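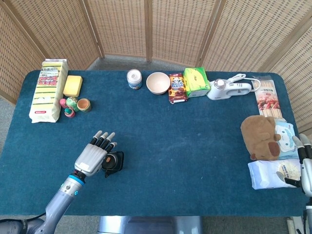

Table 8, blue cloth, woven screen behind. Far side: soft package, yellow sponge, small colorful pieces, canister, bowl, snack pack.

Ovham Tabletop Items

Photos of everyday things set out on a cloth-covered table. Packaged food, cleaning supplies, toys and dishes are mixed on purpose.

Contents
2,313 photos in the folder photos/
items.csv – one line per item per photo
tables.txt – cloth and background for each table

Labels
Names are kept plain: package, sponge, bowl, canister, snack pack. Nesting doll parts are labeled one by one as toy_part, even when they lie in a group. Brand names are not recorded. Text on packages is not transcribed.

Known problems
The first 900 lines of items.csv use "tub" for canister. Both words mean the same thing.

Labels by Hongmei Cui, checked by Ruaridh MacBrayne. Last update Tuesday, August 2, 2022.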